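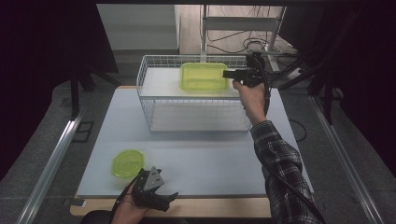
The Lid Was Fine

An opinion

Last June, at the Gridholm meal kitchen in Châu, a robot arm spent most of a night shift putting lids on lunches. In the morning its log showed 603 containers sealed and zero faults. The morning crew opened the cold room and found soup on the floor, soup on the lower racks and soup inside the housing of the machine that was supposed to detect spills. One of them slipped and hurt a wrist. The dashboard stayed green through all of it, and I'm told it was still green while someone was filling in the injury form.

I have read the incident summary several times, partly for work and partly for the prose. It concludes that the cause was "out-of-tolerance container behavior." I'd like to spend a few pages defending the container.

A plastic food container behaves in one way. You pinch it, it bends. It has been doing this in everyone's kitchen for decades, and any nine-year-old who has carried one to the table by a single wall can tell you what the soup does next. If a container is out of tolerance for flexing when squeezed, then somebody wrote down a tolerance for a different material, possibly brick.

What happened, as far as the logs let you rebuild it, is dull. The arm picked each container up by one wall. The software, Skustance, decided it had hold of something when the fingers met enough resistance on closing. A warm, full container has softer walls than a cool, empty one, so the wall folded inward, the fingers bit harder to make up for it, and the whole thing tilted. The arm then set it down crooked, pressed a lid onto it at an angle and waited for resistance again. It got some. Plastic jammed crooked against plastic pushes back very nicely. Sealed, said the log. Next.

So the robot did what it had been told, which is the sentence people in my trade say right before changing the subject. I would like us to stay on the subject for a while.

Arms like this one learn from people. Someone stands at a table with a gripper in each hand and does the job, over and over, and the recordings go to the machine as lessons. I've done some of it. It is pleasant work for an hour and then your forearms begin to have opinions. Skustance's lid task was built on 3007 recordings, and I have watched an embarrassing share of them. The people in them are good at it. They're careful with the containers and tidy with the lids. Every one of those containers is empty.

Of course they're empty! You can't fill a thing with soup and do it a few thousand times in a carpeted room next to a power strip. I wouldn't have done it either. But then at some point a slide was made with the words "lid task: solved" on it, and the word "empty" did not make the journey from the room to the slide.
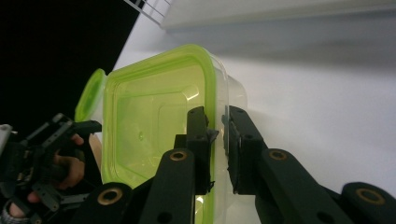

Issue 12 | Page 2

A pinch on the wall of a container is a perfectly sensible grip when all it has to carry is air. I'd go further and say it's the grip most people would choose, given two fingers and a wrist already tired from the last batch. You get a thin edge to aim for and a lot of room inside. It is also how you'd lose a quart of minestrone. Nothing in an empty container teaches you the second part, so the machine learned the first part thoroughly and went to work.

I don't blame the people holding the grippers. They were asked for lids and they gave lids. My complaint is with everyone further along, and I include myself, because I sat through the review where the lid task was signed off and my only question was about lunch.

Three things bother me, in rising order.

The smallest is the grip check. Resistance on the fingers tells you that the fingers have met something. It doesn't tell you what, or whether that something is the right way up. A cheap scale under the packing station would have noticed on the first container that a serving had gone missing. The kitchen owned such a scale. It was in a cupboard, having been made redundant by the robot.

Next is the log. "Sealed" was a word the software used for the end of a motion. Everyone who read it took it as a statement about lunch. Zaltilis, who supplied the dashboard, colored the word green, and after that I doubt anybody could have been talked out of it by anything short of wet socks. If a machine can only tell that it has finished moving, the log should say "finished moving." It would look terrible in a sales demo and I'd put up with that.

And then the stop button. When the morning crew came in, the arm was still running, pressing lids with great conviction. The stop was on the far side of the station, beyond the wet part of the floor. That's where the wrist came in. The placement had been approved on a plan drawn for a dry floor, and I notice that this is the same mistake as the empty container, wearing a hard hat. We tested the machine in the conditions we liked best, and then we arranged the safety equipment to suit those conditions too.

There is a school of thought that more recordings would have fixed it. There usually is, and its members usually sell recordings. More of the same would have given us a machine even more certain about empty containers. What I'd ask for is a small pile of ugly ones: warm, full, slightly greasy, badly placed, with the lid on the wrong side of the table. I'd ask for failures as well. When a person fumbles a container in the recording room, the take gets thrown out and done again, so the machine never sees what dropping something is like, or what a sane person does in the half second afterward. Our archive is a record of people who have never spilled anything. I would love to meet them.

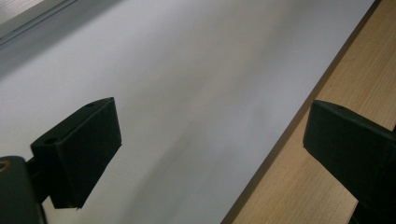 One reader of an earlier draft wrote back that I was being unfair to the whole enterprise. You can't ask a recording room to be a kitchen, the reader said; you start with empty because empty is where you can tell whether the hand is doing the right thing at all, and if you had started with soup you'd have learned about mopping. The fault at Châu belonged to whoever skipped the stage in between, and an essay that makes the early stage look foolish will only encourage people to skip that one as well.

I think that's mostly right, and I've toned down a paragraph because of it. Start with empty. Start with no container at all and just practice opening and closing the fingers, if that's what it takes. I'd only add that the stage in between had no name, no budget line and no room. It existed as a shared feeling that someone would surely do it. In my experience a stage like that gets skipped every time, and the skipping leaves no paperwork.

Where I still disagree is on who should carry the warning. The reader thinks the kitchen should have asked what the arm had been taught on. Perhaps. But the kitchen was sold a lid robot, and people who buy a lid robot don't generally think to ask whether it has ever met food. We knew. We had every recording on a drive with the word "lids" on it. One line on the front of the manual, "taught on empty containers only," would have cost us a little dignity and possibly a contract.

Gridholm has since moved the stop button and taken the scale out of the cupboard. The summary has been revised once. It now says "unanticipated container behavior," and I have sent it back with the word "unanticipated" circled.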